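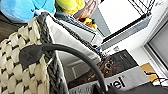
About Fivwood

Fivwood tests household and shop-floor robots for people who are thinking of paying for one. We don't build them or sell them, and we take no commission from anyone who does.

Hugo Besnard started the company after a long stretch buying equipment for a packaging plant, where he sat through a lot of demos. In a demo the shirt is always flat and the table is always clear. Our test rooms are set up the way people live, with soft things piled over a basket and boxes crowded in behind it. Tidying a corner like that is a chore a ten-year-old can do while complaining. We have yet to see a machine we would leave alone with it.

So can they do chores yet? A few, slowly, if you help. Last year we logged 3,000 attempts at picking up, sorting and putting away. The Buno arm got through 213 of its tidying runs without a person stepping in, and we were stricter about what counts as stepping in than its makers wanted. Cloth is still the worst of it. Handles are a close second — a gripper that closes nicely on a box can spend 40 seconds fussing with a basket.

The shop floor is a little better. Prolach, our parts-bin trial with Vasseur, has now been through 2 rounds, and the machine earns its keep on the dull half of the shift. Somebody still has to unjam it.

We publish the failures along with the rest. If a maker asks us to hold a result back, we say so in the report.

The test rooms are open to visitors on Thursday afternoons. Bring your own laundry if you like.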